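Why do work gloves have orange fingers?

Hello again! It's a chilly November and I've been digging through the glove box at the Clumby shed, which is where all the gardening and mending things live. My job was to find the gloves that belong together and put them in a basket. It's a bit like sorting socks, only with more fingers.
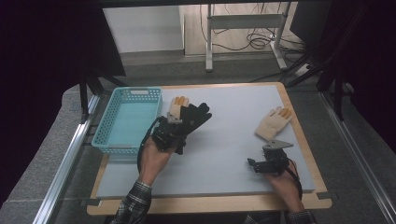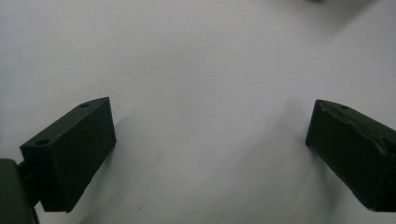

Top picture: two cream knitted gloves with orange fingertips, and a turquoise basket with nothing in it yet.

So let's talk about gloves, because there's more going on in one than you might think.

First, the knitted part. Knitting is made of loops, and every loop is hooked through the one next to it. Loops can stretch and squash, so a knitted glove can hug a big hand or a small one. If you've got a woolly jumper nearby, pull the sleeve very gently and look closely. See the little gaps opening up? Air can get in and out through those gaps, and your hands don't get quite so sweaty when you're busy.

Now the orange bit. On lots of work gloves the fingers are coated with something rubbery. One way of doing it is to put the glove on a metal hand (a pretend one, don't worry!) and dip it into a bath of runny rubber. Then it's lifted out, left to drip and warmed up until the rubber goes firm. I once read a leaflet from a little glove maker called Varnent that said they could dip 500 gloves before lunch. I can't even find my own two before lunch.

Rubber is good at gripping. When two things rub against each other there's a pull between them called friction, and rubber makes lots of it. You can test it at home:

1. Find a jar with a lid and ask a grown-up to do it up fairly tight.
2. Wash your hands with soap, and while they're still slippery, try to open it.
3. Dry your hands and try again.
4. Now put on a rubber washing-up glove and have another go.

My friend Oleksandra Moroz tried it with a jam jar and did her third go in 5 seconds flat - she was very pleased with herself.

Here's a puzzle for you. Can you wear a left glove on your right hand? Some plain knitted gloves are the same on both sides, so you can swap them over. But if only the palm side is coated, swapping puts the grippy stuff on the back of your hand, and that's no use for holding a spade! Hold both hands up in front of you, palms facing away. They match, but they're mirror twins, with the thumbs pointing at each other.

When you've got a pair, lay one glove on top of the other with the thumbs lined up, then fold both cuffs over together. They'll stay friends in the basket until somebody needs them.

Next time I'm doing wellies. Bring a peg for your nose.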